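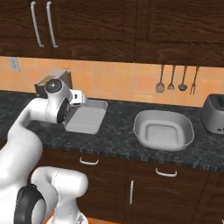 White robot arm over a kitchen counter (computer render)

1/ Club rowing has found a new magic number and it's the 2k erg score. Our squad at Muritz now gets ranked on it every Sunday before anyone has touched a boat. I'm not convinced.

2/ Sorcha Pollock was 14th on the list in November. She also sat in the fastest four we put out all winter. Swap her out and the boat slowed down. Explain that with a rowing machine.

3/ "But the top crews all have big erg scores." Yes, and they were picked on erg scores. You'd find tall people in a team chosen by height too.

4/ Bello Olatunji sent me the results from the Sallar head race. Of the 17 crews with published averages, the strongest on paper came fifth. One race, I know. I'd still like someone to try explaining it.

5/ What would change my mind: seat racing, same day, same water, 3 swaps minimum, results pinned up next to the erg list. Apinya Wiriya asked for this last season and was told there wasn't time. There was time for 5 erg tests.

6/ No, I don't think fitness is pointless. I think a number is easy to put in a spreadsheet and blade work is a pain to judge from a launch in the rain.

7/ Trials for the eight are next. I'll post both lists if they let me have them.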